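I have a weakness for gray bins. Not pretty baskets with liners and leather tags, just plain ones you can throw anything into and kick back under the bench when company comes over.

So when Monday rolled around and it was raining again (hello, April), I decided it was finally time to deal with the mixed stuff. You know the mixed stuff. Caps with no bottles, little tubes of whatever, half a set of blocks, the thing that came off the other thing. Mine had been piling up since we moved to Paterson and I'd been stepping over it for 6 months, which is embarrassing to type!

My system, if you can call it that, is to dump everything in one bin first and sort from there. I used to start with a bunch of labeled boxes all lined up like a store display and I'd get so fussy about which box a thing belonged in that I'd quit before lunch. One bin, one pile, pull out a piece at a time. Blocks go with blocks. Clear plastic goes in a separate tub. Anything I can't name goes in the Soko tin, and the Soko tin gets emptied in the trash if I haven't opened it by summer.
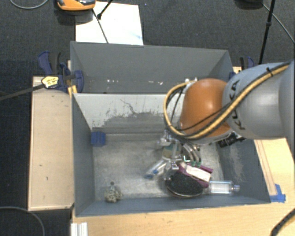 Blue block in the back corner, the rest mostly over on the right.

I do love a bin that's been through it. The scuffed floor, the flaky patch on the back wall, all of that. A new one makes me nervous, like I should be wiping it down. I looked at the Briver ones online and they wanted $14 for something the size of a shoebox, so no thank you, I'll keep my scrapes.

One tip if you're doing this at home: small clear things are the worst. A clear tube with a bit of blue on the end I can find. Clear with no color at all, forget it, I'll pass over it three times. I've started putting a strip of bright tape on those before they go back in the drawer and it has saved me so much muttering.

Next up is the closet with the Bresano boxes, which I'm dreading, plus a coffee can that claims to hold 198 assorted screws (it holds way more than that, and a few acorns).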